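Parveen Patwary
23/02/2020

A leaflet came through the door for a magnet you clip round your water pipe. It's called the Kikereck, it's made by a firm called Stivum, and it says it will "soften your water naturally using the power of physics". I teach evening chemistry and I've had a coffee, so, a thread.

First, what hard water is. Rain is slightly acidic from dissolved carbon dioxide. It soaks down through chalk or limestone and picks up a bit of calcium as it goes, sometimes magnesium too. By the time it gets to your tap those are ions, dissolved, charged, far too small to see or filter out with a bit of cloth.

That's all hardness means. Calcium and magnesium ions in the water. If a gadget softens water then there should be fewer of them coming out than went in. You can check that with a cheap soap test or a titration that a fourteen-year-old can manage.

The leaflet doesn't say there will be fewer. I read it three times looking. It says the calcium will be "re-ordered". Into what order? From what order? Ions in a liquid are barging about past water molecules the whole time. You can't tidy them up under the sink and expect them to stay tidy all the way to the shower.

Next claim: "calcium is a metal, and metals respond to magnets." Oh dear.

Calcium is a metal, yes. So is copper, so is aluminium. Try a fridge magnet on a copper pipe or a drinks can made of aluminium. Very few metals stick to a magnet at room temperature, iron, nickel and cobalt being the ones you'll meet. Calcium isn't one of them.

And what's in your tap isn't calcium metal anyway. It's the ion, which has lost two electrons and behaves nothing like the metal. Calcium metal fizzes in water and gives off hydrogen. If your pipes had that in them you'd have noticed.

To be fair to the magnet people (I'm trying), a moving charge in a magnetic field does feel a sideways force. That's real physics. The trouble is the size of it. At the speed water goes down a house pipe the push is tiny next to the battering each ion gets from its neighbours every instant.

So there's a true sentence at the bottom of it, with a great big sales pitch stacked on top. I find that more annoying than a plain fib, because when you object someone says "so you don't believe in magnetic forces?"

Now the numbers. "2,014 happy customers can't be wrong." They can, you know. I've been wrong and happy at the same time on many occasions.

How were they asked? When? How many more were sent the question and binned it? What did the unhappy ones say? The leaflet has a little star next to the number and I could not find the other star anywhere. I turned it over. I held it up to the window.

There is one thing that looks like a proper trial. "Independently tested in 26 homes by Clarkomum." I looked Clarkomum up. The website has one page, it describes itself as a "brand insights studio", and the contact form asks what result you would like to communicate. I'm not making that up, it's the label on the box.

In the 26 homes, people were given a Kikereck and asked a while later whether their kettle seemed cleaner. No homes without one. No homes with a dud one, a lump of painted plastic, say. Nobody weighed any scale. Everyone knew what they'd been given and what it was meant to do.

If you give me a gadget and tell me it cleans kettles, I'm going to look at my kettle. I'll probably wipe it. Then you'll ring up and ask how it looks. 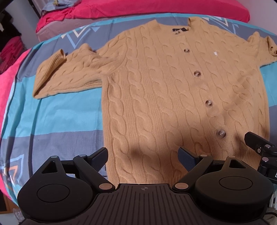
The camel cable-knit, flat on the duvet.

Where was I. Kettles. Why do you get scale in a kettle and hardly any in a cold water jug? This is the bit I like teaching, so bear with me.

Most things you put in water dissolve better when it's hot. Sugar, most salts. Calcium carbonate goes the other way. On top of that, the calcium in chalky water is only happy there because there's dissolved carbon dioxide keeping the carbonate in its hydrogencarbonate form.

Heat the water and the carbon dioxide leaves. The hydrogencarbonate turns to carbonate, the carbonate meets the calcium, and calcium carbonate comes out as a solid. That's your fur. Same stuff as the chalk the rain ran through in the first place, which I still think is rather lovely.

So temperature matters a lot. The hotter the surface, the quicker it builds up, and the inside of a kettle or the element of an immersion heater is about the best place you could pick. A hot tank left at 70 will fur up faster than one kept cooler. (Please don't turn yours right down on my say-so, there are germs to think about. Ask whoever services it.)

Also why the same family in the same street can get different amounts of scale. One lot boil the kettle full every time, the other lot boil a mugful. A new boiler goes in with a different setting. Somebody goes on holiday. All of that would swamp any small effect, and none of it was written down in the Clarkomum thing.

Second leaflet claim: "turns hard scale into soft scale." This one has at least got something behind it to argue over.

Calcium carbonate can form more than one kind of crystal. Calcite is the usual one. Aragonite is the other you'll hear about, same formula, atoms packed differently, tends to grow as needles. The idea is that magnets nudge it towards aragonite, or get crystals going in the water so they wash away and don't stick to the element.

People have published on this for decades and the results are all over the place. Some labs see something, some see nothing, and a few have wondered if traces of metal coming off the pipework are doing the job. I wouldn't bet a fiver either way on what happens in a carefully run rig with water going round and round past a strong magnet.

I would bet a fiver on a clip-on thing that the water whizzes past once on its way to the bath. And even if it worked exactly as claimed, it wouldn't be softening. The calcium's all still there. Your soap would still make scum.

Scum, quickly. Soap is the sodium salt of a fatty acid. Put it in hard water and the calcium swaps in for the sodium, and the calcium version doesn't dissolve. It floats about as grey bits and sticks to the bath. No crystals of chalk involved, so no amount of calcite versus aragonite makes any difference to it.

Yet there on page two: "Feel the silkier lather!" From what? Which ion has gone?

Somebody has already replied that her hair is softer since she fitted one. I believe that it feels softer to you. I'd also ask if you changed shampoo, or moved, or had it cut. Not being rude. I'd ask myself the same.

And someone else: "my plumber swears by it." Does your plumber sell it?

OK, what does work. An ion exchange softener. It has a bed of resin beads with sodium stuck to them. Hard water goes through, calcium and magnesium grab on to the beads, sodium comes off into the water. When the beads are full you rinse them with strong salt solution and push it all back the other way.

It's dull, it's bulky and you have to buy salt. You can measure the hardness before and after and watch it drop. That's the whole difference as far as I'm concerned. The usual advice is to keep one unsoftened tap for drinking, and I'd stick with that.

For a kettle: vinegar or citric acid. The acid reacts with the carbonate, you get fizzing (carbon dioxide again, same gas that left when you boiled it) and the calcium goes back into solution and down the sink. Rinse well. Don't mix it with bleach or anything with bleach in, ever, it gives off chlorine.

The Kikereck leaflet says it will have "treated your first 2,000 litres" before you notice a change. Handy, that. By the time you've used that much water you've had it long enough to forget what the kettle looked like.

I rang the number. Nice enough man. I asked what the hardness was before and after. He said it wasn't about hardness. I read him the word "soften" off the front of his own leaflet. He said he'd get somebody technical to ring me back. That was in October, when the first leaflet came, and I'm still waiting.

Someone in the replies says the Kodikara one is different as it uses "pulsed frequency" through a coil of wire. Different gadget, same question. What goes in, what comes out, who measured it, and was there a house with the thing switched off?

If anyone has a proper before-and-after with a switched-off one to compare, send it over and I'll read it. I mean that. I'd quite like it to be true, I live on chalk and my showerhead is a disgrace.

Please don't send me the video with the two glasses of water and the piano music. I've seen it.

Edit, as I've been asked: no, magnets won't hurt you or your water. The leaflet's in the recycling. I've kept the free soap test strip that came with it, from Stivum themselves. Tap water, straight to the top of the scale. Very hard. Works perfectly well, that strip.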